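작업대 서랍장 주변 소형 부품 정리 기준 만들기

적용 범위
이 글은 개인 작업실이나 소규모 수리 공간에서 나사, 단자, 와셔, 짧은 케이블 같은 소형 부품을 분류하고 보관하는 절차를 다룬다. 대형 창고의 재고 관리에는 맞지 않는다. 예시로 쓰는 Seok 작업실은 품목 코드 1067개를 관리하며, 부품은 모두 작업대와 그 옆 서랍장에 보관한다.

준비물
라벨 용지(폭 12mm 이상), 유성펜, 지퍼백 소형과 중형, 0.1g 단위 저울, 스프레드시트 프로그램, 빈 바구니 두 개. 저울은 최대 용량이 700g 정도면 소형 부품에는 충분하다.

1단계. 전체 꺼내기
서랍을 한 칸씩 비운다. 여러 칸을 동시에 꺼내면 기존 위치 정보가 사라진다. 비운 칸의 번호를 종이에 적어 내용물 위에 올려 둔다. 출처가 불분명한 부품은 분류를 시도하지 말고 보류 바구니에 넣는다. 이 단계에서 버릴지 말지를 판단하지 않는다.

2단계. 분류 축 정하기
분류 축은 최대 세 단계로 제한한다. 첫째는 종류(체결, 전기, 배관, 기타), 둘째는 규격, 셋째는 길이 또는 용량이다. 색상이나 제조사는 분류 축으로 쓰지 않고 비고란에 적는다. M3과 M4 나사는 육안으로 혼동하기 쉬우므로 버니어 캘리퍼스로 바깥지름을 측정한다. 측정값은 나사산 가공 때문에 호칭 지름보다 조금 작게 나온다.
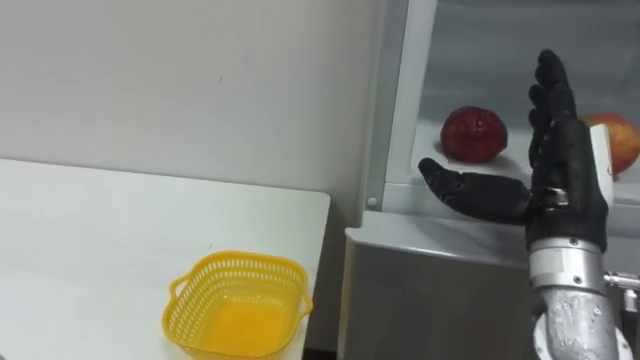

읽는 시간 6분

3단계. 용기 선택
용기는 부품 크기가 아니라 회전율을 먼저 보고 고른다. 매일 쓰는 부품은 뚜껑 없는 용기, 한 달에 한두 번 쓰는 부품은 지퍼백에 담아 서랍에 넣는다.

타공 바구니는 통풍이 되고 내용물이 옆에서도 보이지만, 슬롯보다 작은 부품은 빠져나온다. 와셔와 너트는 지퍼백에 넣은 뒤 담는다. 케이블, 공구, 포장된 부품은 그대로 담아도 된다. 손잡이가 있는 제품을 쓸 때는 손잡이를 포함한 폭을 재야 한다. 본체 치수만 보고 구입하면 서랍에 들어가지 않는 경우가 있다.

정전기에 민감한 전자 부품은 일반 플라스틱 용기에 직접 담지 않는다. 차폐 봉투에 넣고 봉한 상태로 보관한다. 분홍색 대전방지 봉투는 차폐 성능이 없으므로 IC 보관에는 금속층이 있는 봉투를 쓴다.

4단계. 위치 코드 부여
코드는 가구, 단, 칸 순서로 쓴다. 예를 들어 C-04-2는 C 서랍장의 네 번째 단, 두 번째 칸이다. 단 번호는 위에서 아래로, 칸 번호는 왼쪽에서 오른쪽으로 매긴다. 나중에 칸막이를 추가할 때는 기존 번호를 바꾸지 말고 뒤에 영문 소문자를 붙인다(C-04-2a, C-04-2b).

라벨은 서랍 앞면 왼쪽 위에 붙인다. 금속 서랍에는 종이 라벨 대신 자석 라벨을 쓸 수 있으나, 알루미늄이나 일부 스테인리스강에는 붙지 않는다. 부착 전에 이소프로필알코올로 표면의 기름을 닦고 완전히 말린다.

5단계. 수량 입력
50개 이하는 직접 센다. 그 이상은 무게로 환산한다. 같은 부품 20개의 무게를 재서 20으로 나누고, 전체 무게를 이 값으로 나눈다. 용기 무게는 미리 빼 둔다. Seok 작업실에서 M3x8 나사를 이 방법으로 환산한 수량은 2657개였고, 저울 용량을 넘지 않도록 여러 번에 나누어 계량했다.

스프레드시트의 열은 다음과 같이 구성한다.
품목 코드 / 종류 / 규격 / 위치 / 수량 / 최소 수량 / 구입처 / 비고
수량 열에는 숫자만 입력한다. "약간", "반 봉지" 같은 표기가 섞이면 정렬과 조건부 서식이 동작하지 않는다.

6단계. 최소 수량 설정
최소 수량은 한 달 사용량에 배송 기간을 반영해 정한다. 한 달에 60개를 쓰고 배송에 10일이 걸리면 배송 기간 사용량은 20개다. 여기에 여유분 10개를 더해 30으로 입력한다. 구입처가 한 곳뿐인 부품은 여유분을 두 배로 잡는다. Coltville 규격 커넥터처럼 대체품이 없는 품목도 같다.

7단계. 보류품 처리
보류 바구니는 작업대 위에 두고 날짜를 적은 메모를 넣는다. 세 달 동안 용도가 확인되지 않으면 폐기하거나 잡품 칸으로 옮긴다. 잡품 칸은 서랍장당 하나만 둔다. 배터리와 커패시터는 잡품 칸에 넣지 않는다. 리튬 배터리는 단자를 절연 테이프로 감싼 뒤 지정 수거함에 배출한다.

자주 발생하는 문제
라벨이 떨어진다: 탈지가 부족했거나 저온에서 붙인 경우다. 실온에서 다시 붙이고 10초 이상 누른다.
환산 수량이 맞지 않는다: 표본 수를 20개에서 50개로 늘린다. 도금 두께나 길이가 다른 부품이 섞여 있는지도 확인한다.
서랍이 끝까지 닫히지 않는다: 뒤쪽 레일에 떨어진 부품이 걸렸을 가능성이 높다. 서랍을 완전히 분리해 확인한다.
같은 부품이 두 곳에 있다: 수량이 많은 쪽의 코드를 남기고 다른 쪽 행은 삭제한다.

점검 주기
수량 점검은 분기마다, 라벨 점검은 매년 6월에 한다. 분기 점검에서는 전체를 세지 않고 최소 수량에 가까운 품목만 확인한다. 오차가 10%를 넘는 품목은 비고란에 표시하고 다음 점검 때 다시 센다.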